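Wumolau工科学校 ロボット部見学記

2025年6月18日、Wumolau工科学校のロボット部を見学した。校舎は駅からバスで15分、部室は2階の突き当たりにある。受付で名札をもらい、顧問のLindalva Fagundes先生に案内していただいた。

部員は7人。5月から校内大会「Vasconcelos杯」に向けて、ロボットアームで電源まわりの作業をさせる課題に取り組んでいる。対象はケーブル、プラグ、電源タップのスイッチなど、家庭や事務所にあるものに限られる。制御用のプログラムは班ごとに書いており、手元のカメラ映像を見ながら指の位置を合わせていく。 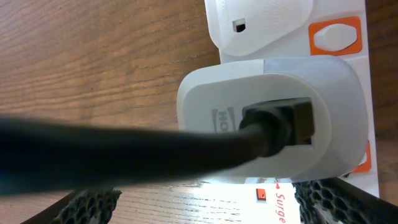
電源タップの課題。黒いケーブルの両側に開いたグリッパーの指

先生によると、難しいのはケーブルの扱いだそうだ。硬い箱と違って置くたびに形が変わるため、同じ動作を繰り返すだけでは通用しない。記録ノートを見せてもらったところ、試行番号は142まで進んでいた。失敗した回には姿勢と照明の条件が細かく書き込まれている。

隣の机では1年生がSkorntonという練習用ソフトで動作の手順を組んでいた。部品代は1班につき3000円までで、足りない分は先輩の残した部品を使う。

最後に質疑の時間があり、見学は予定どおり終了した。次回は大会当日に訪問する。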